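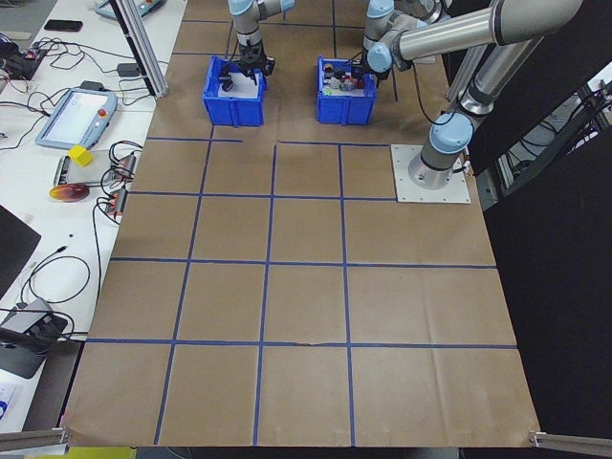 发件人:Ro-un Shin
日期:2025年6月22日
主题:Re: [元件收纳] 按钮开关与电解电容分盒

上一封邮件写道:
> 按钮开关目前全部混放,不分颜色,电容也放在同一货架上。Hurel 那份旧清单只写“杂件”,查找时要逐盒翻。建议先定分盒规则,再改标签。另外,盒底要不要统一加衬垫?
> Valente

逐条回复。

1. 分类。按钮开关单独成盒,电解电容单独成盒,两类不混。开关按安装孔径分,颜色只写在标签第二行,不作分盒依据。带方形按钮头的和圆形按钮头的可以同盒,孔径一致即可。

2. 衬垫。统一用白色泡棉,裁到与盒底同尺寸,不涂胶,便于取出清灰。电容横放,套管标注朝上,入盒前确认已放电。
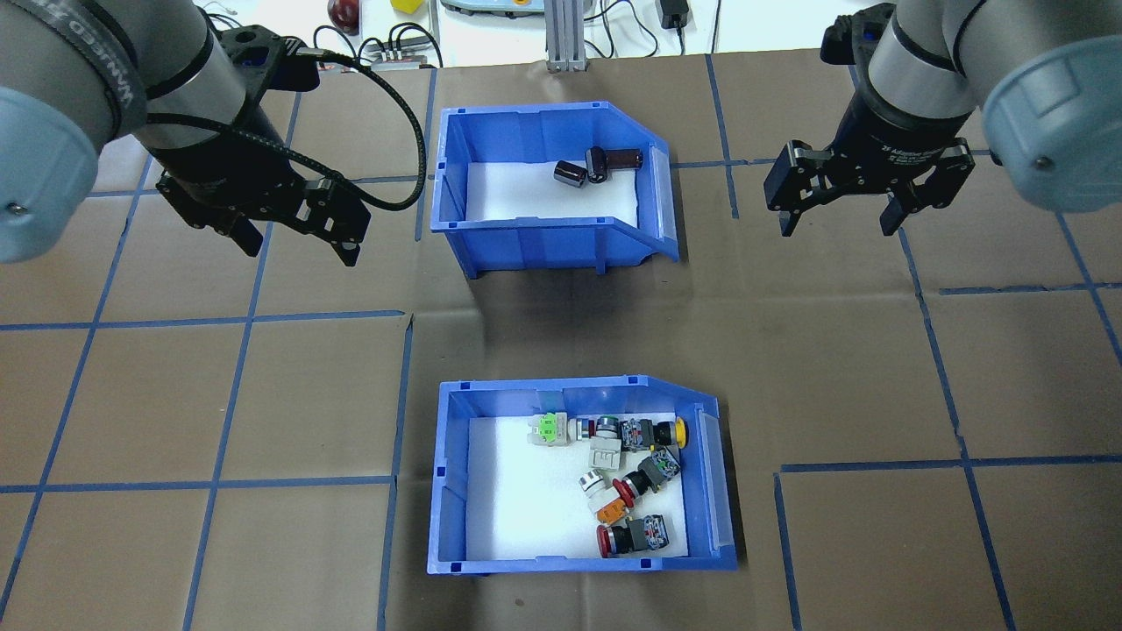 Meka 对第一条有不同意见:按孔径分没有问题,但自锁型和自复位型外观接近,装错后要拆面板才能更换,应在孔径之下再分一级。

同意,改为两级。标签第一行写孔径,第二行写动作类型和颜色。孔径为19的自锁型先做,其余规格等 Grernar 的新料号表,预计9月发出。

3. 台面。牛皮纸铺底,蓝色胶带分格。胶带先贴纵向再贴横向,交叉处压平。纸面起皱超过一格的,整张更换,不补贴。元件盒放在纸上时不要压住胶带交叉点,否则挪盒时容易带起边角。

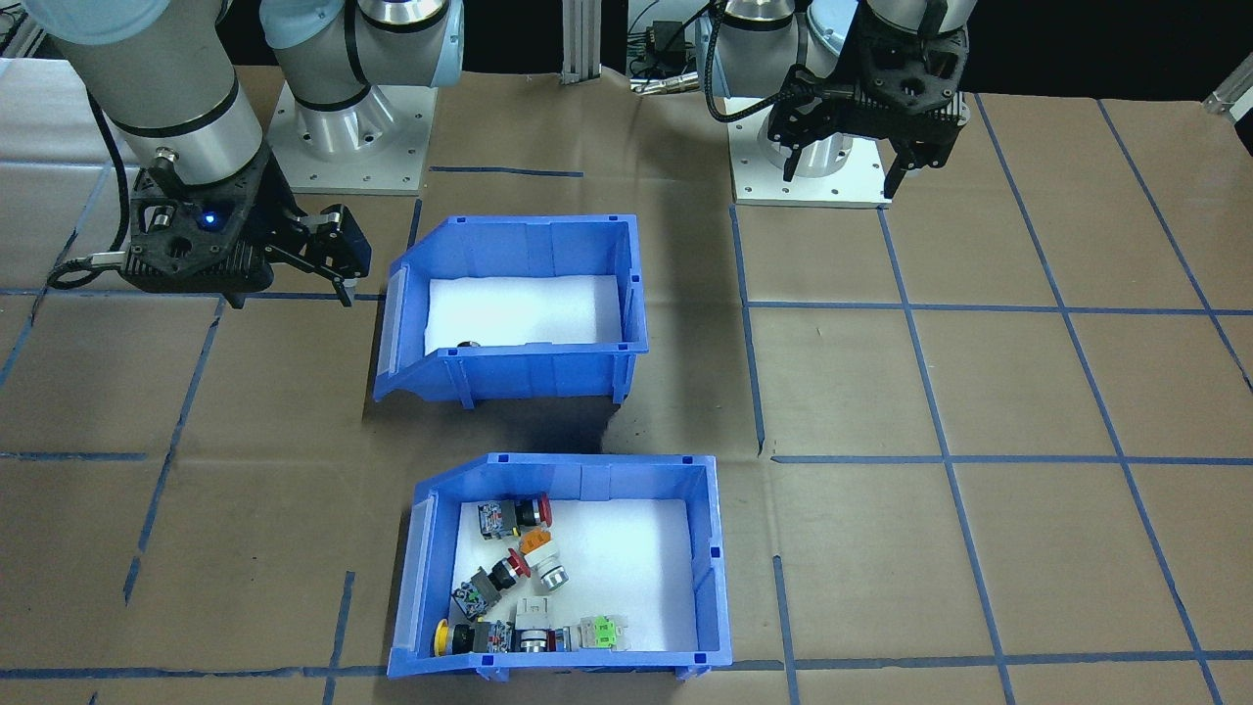
Valente 问:胶带格子是否需要编号?如果清单里要写位置,没有编号就只能写“左上”“右下”,换个方向站就反了。

需要。编号写在清单的平面图上,不写在纸面上,换纸后不必重写。以靠近桌沿的左角为起点,先行后列。

4. 容量。小型开关每盒上限200只,大规格电容另计,以不叠放为准。超出部分进备用盒,标签同名,末尾加“备”。

5. 清洁。盒子清空后先取出泡棉,擦拭盒底和隔壁内侧,再检查盒子之间的纸面。碎屑用软刷扫出,不要用气枪吹,会吹进相邻的盒子。
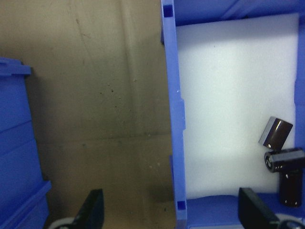
图4:蓝色盒壁、白色泡棉衬垫与相邻纸面

标签模板改好后发到列表。旧标签先不要撕,等清单核对完再换。

Ro-un Shin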